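Trunddale students teach two-armed robot to tidy up

Students in the robotics club at Trunddale Technical College are spending the spring term on a job most people finish in under a minute: picking measuring cups up off a table and putting them in a container.

The project is called Grundemo. It uses a pair of robot arms mounted on opposite sides of a wooden worktable, each with a two-fingered gripper. The students steer the arms through the task by hand, record every run, and use the recordings to train software that is meant to do the same work without a person at the controls.

The club had 27 members at the start of the year. Most are in their first or second year, and few had worked with a robot arm before joining. New members begin by moving one arm at a time and go on to using both together once the club's leaders are satisfied they can do it safely.

"People come in expecting to write code on the first day," said Euan Purves, who teaches electronics at the college and advises the club. "They spend a few weeks learning how to pick up a cup by the handle. After that the code makes a lot more sense to them."

The students have recorded 530 runs so far. Of those, 153 were set aside, mostly for cups dropped partway through or runs that were stopped early. The discarded recordings are kept in a separate folder, and one group of students is going through them to see which kinds of grasps fail most often.

Handles have been the main difficulty. A cup lying with its handle toward an arm is fairly easy to lift, while one turned the other way may have to be pushed around first or left for the opposite arm. Before each run the students change where the cups are and which way they point, so that the software does not learn a single layout.

Jelle Van Beek, a second-year student who leads the recording sessions, said the club settled on measuring cups after trying wooden blocks in the fall.

"Blocks were too easy, and they all looked the same to us after a week," Van Beek said. "With the cups you can say, get the green one, and everybody in the room knows if it worked."

Sorting by color is planned for later in the term. For now the aim is only to clear the table, in any order.
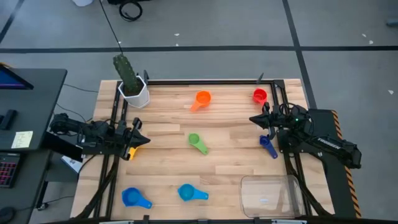
Measuring cups on the worktable between the two arms of the Grundemo project at Trunddale Technical College.

The club meets in the MacBrayne Building, where it has had a room of its own for 2 years. Sessions run from 4 p.m. to 7 p.m. and are open to students from any department. Members sign up for half-hour turns at the controls, and those waiting usually label recordings or work on the training software.

Purves said the club will show the project at the college's open house in May. Visitors will be able to try steering one of the arms with a student beside them. If the software is ready by then, the students also plan to let it attempt the task without help.

Students who want to join can leave their name at the engineering office. No experience is required, but new members must complete a short safety session before using the arms.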